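Cargadores, regletas y cables: poner orden en la zona de carga
Fedesmont, 06/02/2018

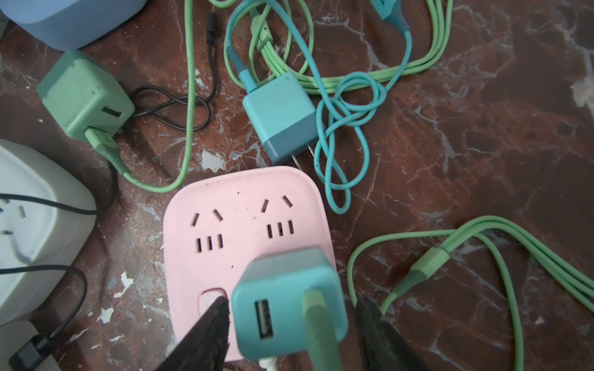 Ravindran Pinto sostiene que el desorden de una zona de carga empieza por la longitud de los cables. En el taller de Flalivo, donde lleva el mantenimiento eléctrico de oficinas y viviendas de alquiler, mide primero la distancia entre la toma y el punto de uso y después elige el cable. «La gente compra dos metros para cubrir 45 centímetros. El resto se enrolla, se engancha con el vecino y acaba en un nudo», explica.

El inventario que gestiona en Fedesmont incluye unos 2,000 cargadores y adaptadores, repartidos entre los pisos de la firma y el almacén Warrier. La revisión completa se hace cada año en agosto, cuando hay menos ocupación. Se vacía el cajón o la encimera, se desenchufa todo y se separa por tipo de conector.

«Primero, el cargador sin el cable», precisa Pinto. «Si se tira de los dos a la vez, sufre el conector. Se sujeta el cuerpo del cargador, se saca de la regleta en línea recta y luego se retira el cable por su funda rígida, nunca por la parte flexible.»

Para los nudos recomienda trabajar sobre una superficie dura y lisa, con ambos extremos libres. Se abre el lazo más externo y se avanza hacia dentro. Los cables del mismo color son los que más tiempo llevan, y por eso en sus lotes asigna un color a cada longitud. El sistema, que en el taller llaman Kirko, empezó como una hoja pegada en la puerta de un armario.

Sobre las regletas es más estricto. Pide interruptor accesible, carcasa sin grietas y tomas que retengan la clavija. Si esta baila, la regleta se retira. La suciedad superficial no es motivo de descarte: se limpia con un paño apenas humedecido, con la regleta desenchufada, y se deja secar antes de volver a conectarla.

¿Y los adaptadores voluminosos? «Se colocan en los extremos. Un cargador USB ancho en el centro de la regleta inutiliza la toma contigua, y entonces alguien añade una segunda regleta a la primera. Eso no lo admito en ninguna instalación.» Tampoco admite que el cargador tape el interruptor, aunque reconoce que en modelos compactos el margen es escaso.

El enrollado tiene sus normas. Pinto descarta dar vueltas al cable alrededor del cargador, por el doblez que se forma a la salida del conector. Prefiere lazos amplios, de 17 centímetros de diámetro, cerrados con una tira de velcro sin apretar. En cada caja del almacén entran 6 rollos. Con más, dice, los conectores se enganchan al sacar el primero.

Las clavijas de patillas planas se guardan aparte, todas orientadas hacia el mismo lado y con un separador de cartón. Una patilla torcida no se endereza con alicates: la pieza se aparta y se da de baja.

Preguntado por el material que no se sabe a qué aparato corresponde, responde que se lee la placa, se anotan tensión y corriente de salida y se etiqueta con esos datos. «Si la placa es ilegible, fuera. Va al punto limpio.» El plazo para reclamar una pieza sin dueño es de un mes. Las etiquetas van en el cuerpo del cargador, en un lateral, donde no estorben al enchufar.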